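**Anyone finished the Nasrallah book on deference?**

**gullska_reader** - 9th November

Our group picked Rima Nasrallah's *The Deferring Citizen* and I'm 53 pages from the end. Her claim is that voters who hand their judgment over to experts aren't being lazy, they're making a moral choice, and we should respect it as one. I don't buy it. She never says how you'd tell a choice from a habit. Am I missing a chapter?

**plainvote**

Chapter 13. She says the difference is whether you could name what would make you take your trust back. I thought that was decent. Most people I know could name something.

**gullska_reader**

Read it last night. "Could name" if asked by a philosopher, sure. I could name all kinds of things if you put me on the spot. Doesn't mean I was thinking about any of it in the voting booth.

**oldballot**

It's 700 pages in hardback and the argument fits on a postcard. Samer Mansour said the same thing in a short essay years ago and at least he admitted it was a hunch.

**plainvote**

Mansour said the opposite! He thinks deference is fine only when the experts can be voted out. Nasrallah drops that condition completely. Whether she's right to is another matter.

**oldballot**

Fair, I had the ending of it wrong. Still think he's the better writer.

**Sendenus**

I went to her talk in September, the one at the Shboul reading room. Someone asked about town water boards, where hardly anyone votes and the staff decide everything. She said low turnout can be "a form of consent". Half the room groaned. I wrote it up for our newsletter and the editor cut it to 900 words, so that exchange is most of what survived.
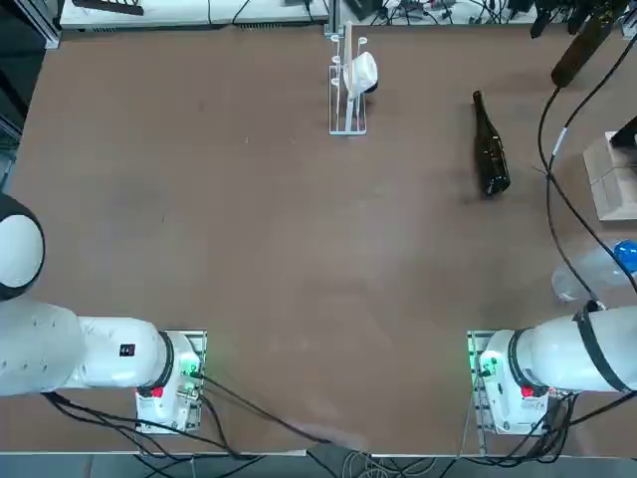

*Brown tabletop with a white robot arm at each side.*

She did take questions for a long time, I'll give her that. But every answer went back to the doctor and patient comparison, and I can get a second doctor. I can't get a second water board.

**clolari**

You can move.

**Sendenus**

Tell that to someone with a mortgage.

**clolari**

I mean it's an option she discusses. Not saying it's a cheap one. The footnotes to chapter 4 deal with exit costs.

**gullska_reader**

I looked. It's two footnotes, and one of them cites her own earlier paper.

**plainvote**

OK, that part is thin. I still think you're all being hard on her. What's the alternative, everybody reads the water reports themselves?

**oldballot**

Some of us do.

**gullska_reader**

We meet on this next week. I'm going to bring the Mansour essay along too - does anyone have a copy that isn't missing the last page?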